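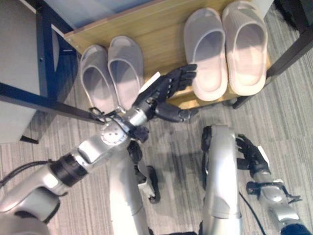
Publicado por Viveros Nundero, equipo de producción
28 de junio | Ofertas de empleo

Viveros Nundero busca técnico o técnica de propagación para su finca de arbusto ornamental. Producimos planta en contenedor para paisajistas, centros de jardinería y ayuntamientos, con especial dedicación a setos, hortensias y aromáticas. El puesto se incorpora en octubre, al empezar la campaña de estaquillado de leñosas.

El trabajo

La persona contratada llevará la nave de enraizamiento junto con la jefa de cultivo. Recogerá material de las plantas madre, preparará estaquillas, llenará bandejas y controlará la nebulización y la temperatura de fondo. También anotará los porcentajes de enraizamiento de cada lote y avisará cuando una variedad no responda. En primavera pasará parte de la jornada al repicado y a la preparación de pedidos.

Este año ponemos en marcha el ensayo Flanen, en el que comparamos sustratos con menos turba para setos de hoja perenne. Son 200 macetas por sustrato y hay que revisarlas cada semana: altura, brotación, color de hoja y estado de la raíz. Los datos se pasan a una hoja de cálculo común. Quien ocupe el puesto se encargará de esas revisiones.

Qué pedimos

Formación profesional en jardinería, producción agroecológica o similar, o bien dos años de experiencia demostrable en vivero.
Carné de usuario profesional de productos fitosanitarios, nivel cualificado.
Permiso de conducir B. A la finca no llega el transporte público.
Soltura con los nombres botánicos de los arbustos más corrientes.

Se valorará haber trabajado con injerto, saber manejar una enfardadora y tener algo de inglés para leer las fichas de los obtentores.

Qué ofrecemos

Contrato de 12 meses a jornada completa, con posibilidad de pasar a indefinido. Salario según el convenio aplicable. Jornada de lunes a viernes, con turnos de riego en fin de semana que se reparten entre toda la plantilla y se compensan con descanso. La ropa de trabajo y el calzado de seguridad los pone la empresa.
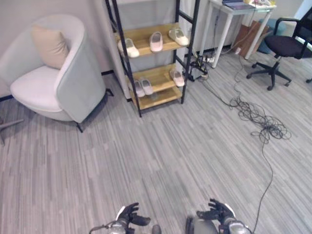 La selección se hace en dos pasos: una entrevista en la oficina y una mañana de prueba pagada en la nave. A la entrevista conviene traer el currículum impreso y el carné de fitosanitarios. Hablaremos de las tareas, los horarios y la experiencia previa, sentados y con calma. Un sillón gris claro con un cojín beige es buen sitio para eso; la mañana de prueba, en cambio, se pasa de pie ante la mesa de estaquillado, así que hay que venir con ropa que se pueda manchar. Proponemos 3 variedades de distinta dificultad y miramos sobre todo el corte y el orden.

Cómo presentarse

Envíe su currículum por correo a la atención de Selección, Viveros Nundero, o entréguelo en mano en la oficina de la finca, en horario de mañana. Indique en el sobre la referencia Drumusholm. Contestaremos a todas las candidaturas, también a las que no pasen a entrevista.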